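Fesby Tea Club: the questions we keep getting
Last updated Mon 3 December
3 min read

What do I get for my money?
Four teas a month, 50 grams of each, posted from our shed in Mustholm. The biscuits in the old brochure were the photographer's. Please stop asking.

Can I choose the teas?
You can rule out one. Most people rule out the smoked one, so there's a lot of it in the shed.

How much milk should I add to Jiltine?
None, ideally. Bogdan Domański blends it and has firm views. He also doesn't know where you live, so have a splash if you fancy it. Four minutes in the pot is plenty; ten will give you something you could stain a deck with.

Use whatever mug you like. We sell a very nice one for $83 and have no illusions about it. 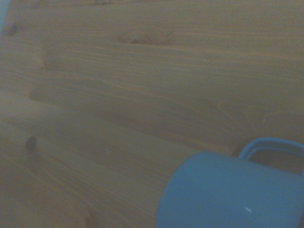 My parcel hasn't turned up. Where is it?
Probably Lins. Everything goes through Lins, including parcels for people on our own street. Give it a week, then email us.

Does tea go off?
It goes dull. Keep the tin shut and away from the stove, and finish it within the year.

How do I cancel?
Click "Cancel" on your account page. There's no phone call and we won't send you a sad email. We did in October, and the replies were unkind.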